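Two sets of fingers, one table

I have been trying out gripper fingers for most of September, and I said I would write it up when I had enough runs to say something useful. The count is at 3,030 picks now, spread over two sets of fingers and three camera positions. I stopped there because the second set needed new pads and I had to order them anyway.

The two sets are the Okitz narrow fingers, which are tapered and stiff, and the Clivell stepped fingers, which are wider and have a bit of give at the tip. Both bolt onto the same gripper body with four screws. Swapping takes me 9 minutes if I don't drop a screw, and then there is the calibration on top of that.

The arms run from a Jaber controller. I had used an older Jaber before and knew the menus, so I didn't spend much time on setup. The one thing I had to change was the force limit. The default is too high for anything thin, and you will hear it before you see it.

For test objects I used kitchen things and storage bins. I know a lot of people use printed blocks. Blocks are fine for checking repeatability, but they told me very little about how the fingers behave on a handle that is round on one end and flat on the other. Kitchen tools have all of that. They also roll, slide and spin when you touch them off center. The spoons in particular are hard, since the bowl lifts the handle a little and the height changes along its length.

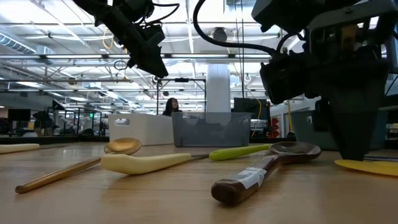

Okitz fingers should be run slower than the default close speed, according to a comment from Zokbridge on my last post, and most of the spinning I complained about would go away. I tried it. It helped on round handles and did nothing on the flat ones, so I now keep two close speeds saved and pick one per object.

The results for the narrow fingers are simple enough. They get under things well. On a flat handle lying on the table they can reach down close to the surface and still close. The trouble is that the contact patch is small, so a long tool tips toward its heavy end as soon as it leaves the table. If the grasp point is near the balance point, that doesn't matter. If it's out toward the end of the handle, the tool swings, and then the placement is off by the amount it swung.

I lost an afternoon to a problem that had nothing to do with the fingers. The side camera had slipped on its mount and every grasp was landing a little to the right. I kept changing pad material and getting the same miss. If all your misses are on the same side, check the mount first. I have written that on the tape on my keyboard.
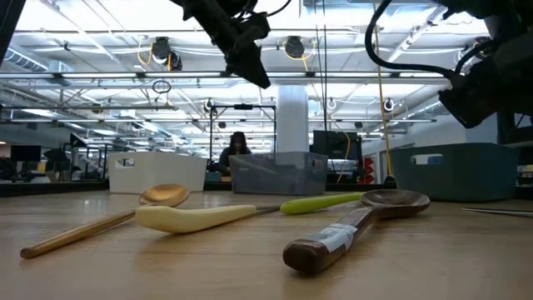 With the camera fixed I went back and reran everything from that afternoon, 307 picks in all. I threw out the bad runs completely. I thought about keeping them and correcting for the offset, but I couldn't say when the mount had slipped, and a correction based on a guess would have been worse than no data.

The stepped fingers are slower to get right and easier to live with. The extra width means a handle sits across the pad and stays there. Tools come up level more often. They don't like small gaps, though. When two tools lie close together, the outer edge of the finger bumps the neighbor on the way down, and now you have two objects that are not where the camera last saw them. I ended up adding a rule that any tool with less than a finger width of clearance gets skipped and tried again later. It's a crude rule and I would like something better.

On bins it was a clearer win for the stepped set. A thin plastic wall wants to slip sideways out of a narrow pinch, and the wider pads hold it. They don't need to squeeze hard, either. I ran bins at 20 percent of the force limit and had no reason to go up. The narrow fingers needed more than double that, and I don't like leaning on thin plastic.

Camera position matters more for this kind of object. The overhead view is good for finding tools on the table and poor for judging where one clear plastic wall ends and the next begins. The side view is better for height. The wrist view is the one I trust for the last bit of the approach, and it is also the only one that tells me much about what is between the fingers once they are closed.
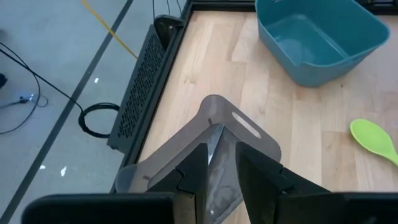

Wrist view, translucent plastic between the fingers, teal bin at the upper right.

The wrist camera has its own problems. The fingers take up a lot of the picture, and anything held close in front hides most of what is under it. I stopped using it for finding objects after the first week. Now the overhead camera finds the object, the side camera sets the height, and the wrist camera takes over for the final approach. Handing over between the three adds a short pause to each pick. I can live with the pause.

Cable routing deserves a mention too. I had the wrist camera cable tied tightly along the arm at first, and it pulled at the connector every time the wrist turned past a certain point. The image would drop for a moment and come back. A bigger loop fixed it. The loop looks untidy and gets in the side view now and then, but the dropouts are gone.

If I had to leave one set on for a month it would be the Clivell fingers, with the skip rule turned on. For flat things only, I would put the Okitz ones back. The new pads are supposed to be a softer compound, so I'll run the spoons again first when they get here, starting with the slow close speed.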